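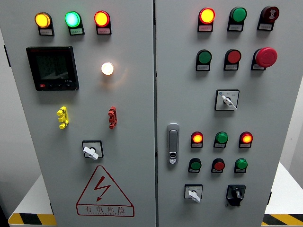
## Notes on reading a two-door control cabinet

I spent most of a Monday reading the front of a cabinet before opening the drawings, which is the order I prefer. The drawings tell me what somebody intended. The doors tell me what the operators get to work with at three in the morning. These notes are mostly for me and for Omar Boutros, who has to write the operator sheet in June and asked for something shorter than the 1865-line spreadsheet we inherited.

The general split is sensible. Metering and indication are on the left door, and the right door has the denser field of pilot lights, pushbuttons and selector switches. I have worked on the older Rizk panels where everything is spread across both doors in the order it was ordered, and finding a single stop button means reading labels for a minute. With the split, the habit is easy to teach: look left, act right.

### Indicator lamps

Three round lamps run across the top of the left door: amber-yellow, green, red-orange. All three are lit. On a three-phase board, yellow, green and red in that order is the usual Chinese phase coloring, L1 to L3, and the warning text on the door is Chinese too, so that is my working assumption until I have traced the wires. It matters for the sheet. Someone used to machine stack lights will read red as a fault and green as running, and on phase lamps neither reading applies. Three lamps lit would be the normal state, and a dark one is the thing to report.

The labels under the lenses are small. I want a translated label beside each one, 9 mm text minimum, engraved. Printed tape lifts at the corners after one summer in a warm room.

### The meter

The digital power meter sits under the leftmost lamp. It is a square black unit with an LCD and a row of buttons along the bottom edge, one of them red. LCD meters of this type are fine straight on and poor from an angle, so the sheet should say to stand square to the door and read at eye level.

What I still need for it:

- the current transformer ratio as programmed, checked against the transformer nameplates
- the page order of the display, written down
- the energy total at handover. The spreadsheet has 3529 in one tab and 2983 in another, no units on either
- whether the settings menu has a password

The third item bothers me most. Two totals with no units can't be reconciled after the fact, and I would sooner start a new log from zero than carry both numbers forward.

### Rotary switch

Lower on the left door there is a rotary switch in a square black frame with a white lever handle. I have written nothing about its function in the sheet yet. A rotary switch on a metering door is often a voltmeter selector, but I have also seen them used for local/remote, and guessing wrong on the second kind is expensive. It gets a row in the table with the function column blank.

Same treatment for the pair of small connectors above it, one yellow and one dark red. Blank row, check the drawings, check the wiring, then write.

### Warning marking

The door has a large red triangle with a lightning bolt and the text 有电危险, danger, electricity. It is big enough to do its job. The line of English under it is tiny, and for our crew I would add a second label at a size that can be read before you are within reach of the handle.

One line goes in bold at the top of the operator sheet: **lamps are not proof of isolation**. A dark lamp can be a failed lamp. Test with a rated tester, prove the tester on a known source before and after, and lock off upstream.

### Remaining work

1. Photograph each door square on, then each third of each door close up.
2. Give every device a tag matching the Estitz numbering. The Tosix tags in the old file skip and repeat.
3. Translate labels, and have a second person check them against the drawings.
4. Trace the three phase lamps back to their fuses.
5. Do the right door. It will take longer than the left - more devices, closer spacing, and the selector positions each need their own line.

The Kirar drawings are supposed to be in the door pocket. If they turn out to be an earlier revision, step 3 moves to the end.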